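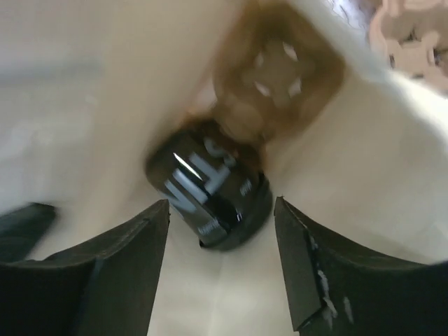
Felicidad Quiambao wrote in after the second menu test that the lentil bowls were filling enough for a full shift but that she would not order them twice in one week, and she asked for something with more crunch. Her comment was the one repeated most often in the feedback, and most of the work since then has gone into answering it.

Healthy Meals Kitchen, progress report to the Schouten Fund
Prepared by Lilibeth Maglaya

Menu

The gluten-free lunch menu now has nine dishes. Three were dropped after testing: the zucchini lasagna, which let out too much water when reheated, the cold rice noodle salad, and the plain lentil bowl. The lentil bowl came back with roasted chickpeas, shredded cabbage and a lemon dressing packed on the side. Noel Dizon rewrote the recipe so the chickpeas go in the oven at the end of the morning — they soften if they sit under a lid too long.

The baked egg cups are still the best seller. We tried them with turkey sausage and with black beans, and we are keeping both. The average lunch comes in at 460 calories, which is inside the range we gave in the application.

Orders

We delivered 200 lunches in August, up from 104 in July. Most of the increase came from one new customer, the office at Enau, which orders every Monday. We would like a second regular customer of that size before we add another delivery day.

Two deliveries went out late, both in the first week. The cause was packing, which was being done on the same counter as the salads. We moved packing to the back table and have been on time since.

Kitchen and supplies

The convection oven paid for by the grant was installed and passed inspection. It holds four full trays and has cut baking time for the egg cups by nearly half. The old oven is kept for bread only, so that the gluten-free trays never share it. Labels on the shelves and bins have been redone to match.

Oat flour went up in price twice. Xiaoyan Hao found a better rate by ordering with the bakery at Prirnier, but the sacks are larger and we are short of dry storage. We have asked the landlord for the use of the closet next to the walk-in. No answer yet.

Spending

Spending is within budget on equipment and ingredients. Containers are over. The compostable boxes leaked with anything dressed, and we switched to a heavier one with a separate lid. Kristine Mercado is getting quotes for a larger order, and we may ask to move money from the printing line to cover the difference.

Next period

We plan to test three soups and a breakfast box, and to send Felicidad and the other tasters the new lentil bowl again with a short form. Nutrition sheets for all nine dishes will be sent with the next report. The sheet for the bean egg cups is still missing its sodium figure.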